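Robots join the packing floor at Trosen

Trornesthorpe, 31st December

So I spent the last couple of days of the year at Trosen, the gift packing shop out past the rail yard, and I came home with sore feet and a lot of opinions. They brought in robot arms in November for the small box work, and everybody in town has been asking me who got let go. The answer I got is zero. There are 17 people on the packing crew, same as last summer, and the work they do has moved around quite a bit!

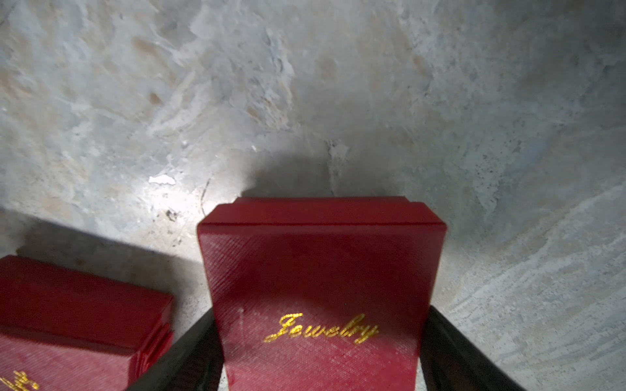 A red jewelry box in the grip at Trosen.

The old way was all wrists. You picked up a box, turned it, set it down, and did it again until lunch (I tried it once years ago for a holiday job and lasted 2 weeks). The crew's best day by hand was 539 boxes, and they still talk about it like a ball game. Now they take turns minding the arms, and the rest of the shift goes to checking orders and writing gift cards, which a few of them like a lot and a few of them really don't.
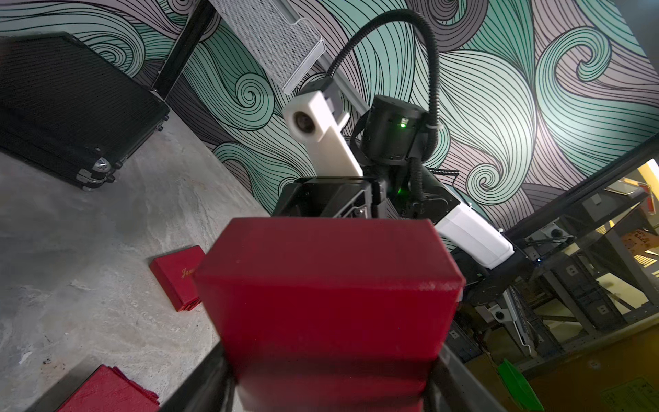

Pay is the part I kept asking about. Anyone who takes the Drummond course on running the arms moves up a grade, and the course is on the clock. The holiday order from Mornano was 2758 boxes and it went out without the usual late nights, so people were home for dinner. The flip side is less overtime money, and I heard plenty about that by the coffee machine.

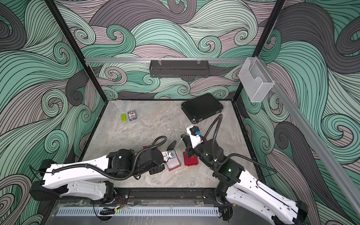
One packer told me she'd take the quiet evenings over the overtime any year, but she wants the new grade put in writing before spring. The shop says the new contract will be up on the board next month, and I'll go back and read it.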